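The pale table comes back

For years the fashionable table was dark. Walnut, smoked oak, stained everything, and every crumb on show by breakfast. So I was thrilled to walk through the home studios at Prukbridge this autumn and find light, softly coloured tops in room after room, most of them laminate, and lovely with it!

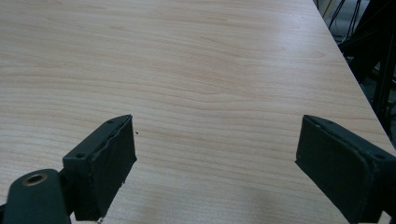 Beige laminate with a fine, wavy grain, paler where it catches the light.

Laminate has had a rough trot in the style pages. The old sheets looked printed and flat, the same knot turning up every hand's width (we had one at home, and I hated it). The better patterns now wander. Lines tighten, drift apart and bend a little, and your eye happily follows them the length of the table while the kettle boils.

Colour matters just as much. Tangen, whose small showroom I visited twice, keeps roughly 200 finishes on a wall, and I spent most of my time with the pinkish tans. They're warm without going orange, and they sit beautifully beside grey floors.

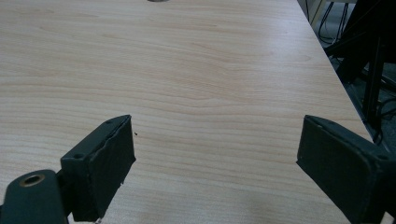
Darker tan streaks run between bands of cream, with long ovals through the middle.

Take a sample home if you can, the biggest they'll lend you, and leave it flat near a window for 2 days. Mine looked creamy at noon and almost rosy by dinner. I've already started clearing space for the full-sized one.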